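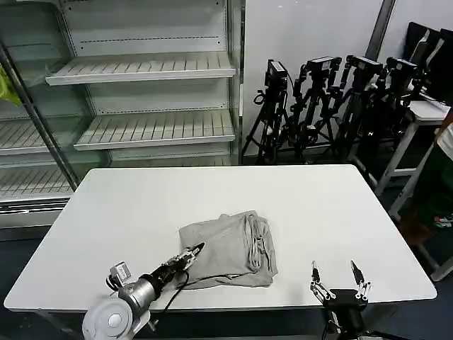 Bianca Ghiță told us that she used to refold every clean shirt before it would fit in the drawer, and that she now puts them away exactly as they arrive.

About Rerkon Garment Care

Last updated: February 4, 2018
Reading time: 2 minutes

Rerkon Garment Care provides washing, finishing and folding of everyday clothing for households, schools and small businesses in the town of Grelterholm and the neighboring district of Hergate. The company was founded by Niall Drummond and Liis Kļaviņa, who continue to direct it together. It began as a pressing service for formal wear. Customers soon asked whether we would also accept T-shirts, sweatshirts and other plain knitted items, and this work now makes up the greater part of what we do.

Our Work

Knitted cotton calls for a different approach from a dress shirt. It has no stiff collar or placket to guide the fold, and it will stretch if it is lifted by one corner. Our folding standard, known within the company as the Testa fold, was written by Brunello Leone and is taught to every new member of staff. The garment is laid flat with the shoulders level. Wrinkles are eased outward from the center, the sleeves are brought in over the back, and the body is then folded to a width of 11 inches. Children's sizes are folded narrower, at the discretion of the person doing the work.

Printed shirts receive additional attention. Team, school and company shirts are folded so that no hard crease crosses the lettering or design – a crease left in a print for several weeks may be difficult to remove. Where a print is very large, we use a looser fold and place the garment at the top of the bundle. Customers may also request that printed shirts be returned on hangers. 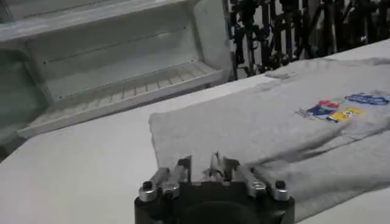
Heather gray T-shirt with a printed logo, partly folded.

Each order is kept together from the time it is received until it is returned. Items are listed on a paper slip, and the slip remains with the bundle. A button that is missing, a seam that has opened or a stain that has not lifted is noted on the slip. We do not carry out repairs without the customer's approval.

Our Customers

During the past year we completed 3,331 orders. We hold standing arrangements with 139 households, and we serve a number of sports clubs whose needs change with the season. October is regularly our busiest month, and new customers who wish to begin service at that time are asked to contact us well in advance.
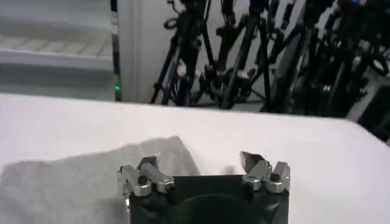

Standing customers may set their own folding preferences, which are recorded with the account and followed on every order. These include the width of the fold, whether sleeves are tucked or left flat, and whether items are sorted by person or by type. Preferences may be changed at any time in writing.

Inquiries about new accounts should be directed to Fulvio Mancuso at the Grelterholm office. Questions concerning an order already in progress are best raised at the counter, with the order slip number at hand.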